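# How to test if a robot arm can set and clear a small table

People often ask me if a robot can do the dishes yet. My short answer is: parts of it, slowly, with a person near the stop button. The long answer depends on the home, so I prefer that you test it yourself. This page explains the test I use for one simple chore, the handling of a bowl, a plate and a spoon.

## What you need

- A two-arm robot with a camera on each wrist
- A table that does not move when you push it lightly
- One metal bowl, one metal plate, one spoon
- A notebook, or the Pavlow log sheet if you already use it

Please do not begin with glass or ceramic. Metal forgives a drop.

## Step 1: Prepare the place

Put the table where both arms can reach its middle without stretching. Leave the rest of the room as it normally is. In my first tests in February I removed everything from the room, and the results were too good. When I repeated them in a normal living room in Grollberg, the arm missed the spoon much more often.

Check also the cables. A cable that lies over the table edge can catch a plate when the arm turns back.

## Step 2: Stack and grip

Place the bowl on the plate and lay the spoon flat next to them. Ask the robot to pick up the spoon, hold it upright, and wait. The spoon is the difficult item of the set. It is thin, it lies close to the surface, and it shines, so the wrist camera can take a reflection for an edge.

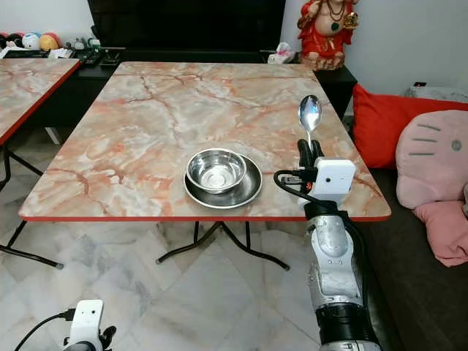 *The spoon held upright beside the bowl and plate, on a marble-pattern folding table.*

If the fingers close on nothing, do not correct the spoon by hand. Write "miss" and let the robot try again. After 2 misses, stop and lower the approach speed in the settings.

## Step 3: Put the spoon in the bowl

Now the robot should turn the spoon and lower it into the bowl. Listen to the sound. A soft click is fine. A hard knock means that the arm is still pushing after contact, and with a porcelain bowl you would have a chip.

## Step 4: Clear the table

Let one arm hold the plate by the rim while the other takes the bowl. Then reverse the order and run it again. Do at least six rounds before you change anything.

## How to read your results

I have logged 881 attempts with this test, and 472 of them ended with all items in the correct place. This is a little more than half. For a workshop bench, where the parts come always in the same position, I would expect better. For a kitchen it is not enough, and I would not leave the robot alone with it.

Most of my failures were in Step 2. If yours are in Step 4, look first at the grip force.

The next page uses the same items with a soft cloth added, for wiping the table.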